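Clirnen: flat and floppy things on tables

README, last edited April 8, 2026

What this is

Hi! I'm Radoslava Kováčik and this folder is my long-running list of thin stuff that ends up on tabletops: sheets of paper, cloths, paper towels, sticky notes, bits of plastic film, receipts, napkins. It has 1428 entries, one line each, and every line says what the thing is, how it was lying, what it was lying on, and what (if anything) was on top of it. I started it because I kept arguing with people over whether "crumpled" and "folded badly" are the same word. They are not, and I now have a whole column for it.

Modupe Aliyu did the second pass on the labels and talked me out of a lot of my fussier categories. If you find the word list short and sane, thank her. If you find "semi-draped" still hiding in there somewhere, that one's mine and I'm keeping it.

What's in the folder

entries.csv is the main list
words.txt has the label words with a line on how we use each one
surfaces.txt has the tabletops and what we call them
oltano_old.csv is the first version of the list, back when the project was called Oltano. It's only there so old row numbers still make sense. Please don't build on it!

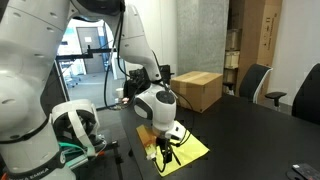

Overlaps were the part I got wrong for the longest time. In the old version each thing had its own row and no row knew about any other, so you'd get two items on one patch of table and no clue which was over which. Now there's an "overlaps" column, plus a "side" column for where the overlap happens. A bright yellow sheet turned diagonally on a black tabletop, with a smaller see-through orange-brown piece partly over its left side, goes in as two rows that point at each other. The sheet gets "flat" and "diagonal," and the little piece gets "over, left." I don't try to decide if a yellow thing is paper or cloth when I can't tell. There's a "paper_or_cloth" value for that and I use it a lot — guessing made a mess of the early rows.

Bulky things on the same table (boxes, cups, phones) don't get rows. They can go in the notes field if you feel like it. I usually do, Modupe usually doesn't, so the notes are patchy and you shouldn't try to search them for anything serious.

The words we use

flat: lies down all over, corners included. A tiny curl is fine.
creased: flat, but with lines that stay in it.
folded: somebody could unfold it in steps and you'd agree on the steps.
crumpled: there are no steps.
draped: part of it hangs over something.
semi-draped: see above, I said I'm keeping it.

Outlines get a plain shape word if one fits, even loosely. Crumpled things are the hard ones here. I write the closest shape and add "irregular" after it, so you'll see "trapezoid, irregular" and similar. Modupe would rather leave the shape blank for anything crumpled, and in the rows she checked it sometimes is blank. I haven't gone back to even that out.

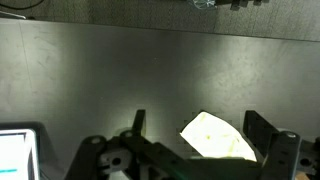
Crumpled white cloth or paper towel on gray metal, with faint yellowish-green streaks that may be stains or print.

Marks on the thing itself

The "marks" column takes none, stain, print, or stain_or_print. The last one looks like a cop-out but pale streaks on white material are really tough, especially when the light is strong and everything goes shiny. Use it! I'd much sooner have a fuzzy value than a wrong one.

Scuffs and smudges on the tabletop don't belong in this column. They go with the surface, in surfaces.txt, where brushed metal has the longest paragraph because it collects scratches and glare like nothing else. For a white cloth on shiny metal, please look at the edges twice before you write down an outline.

Known problems

10 rows have an overlap that points at itself. I know which ones, I just haven't sat down to fix them.
"Amber" and "orange-brown" are both used as colors and mean the same thing. Search for both.
200 rows from the Oltano days have no surface at all. They're marked "unknown" and they'll stay that way.
Napkins are overrepresented. I eat at my desk.

Adding rows

Send me a handful at a time, please, in the same column order as entries.csv. If your thing doesn't fit any word in the list, put your own word in the notes field and leave "state" empty, and Modupe and I will argue about it. I'm planning the next tidy-up for May, mostly colors and those self-pointing rows, and maybe a proper split for tissue and paper towel if I can come up with a test that works by eye.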